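Échecs : le club de Havora rouvre ses portes en octobre

12 partages · 3 commentaires

Fermé depuis le printemps pour travaux, le club d'échecs de Havora reprend ses activités en octobre dans l'ancienne bibliothèque de la rue Kershaw. La salle peut accueillir 70 joueurs, contre une trentaine auparavant.

Les cours pour débutants auront lieu à 18 heures, suivis de parties libres. L'adhésion annuelle reste gratuite pour les moins de 12 ans. Le club comptait 209 licenciés la saison dernière.

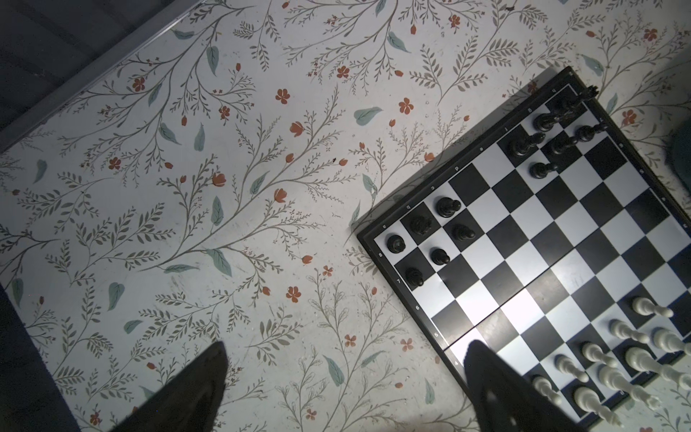

Pour Tsehay Jemal, l'horaire des cours est trop tôt pour ceux qui travaillent, et une séance à 20 heures serait bienvenue. Le bureau en discutera à la rentrée.

À lire aussi
Jasetitz : la piscine passe à l'horaire d'hiver
Tournoi rapide : les inscriptions sont ouvertes
Travaux rue Kershaw : la circulation rétablie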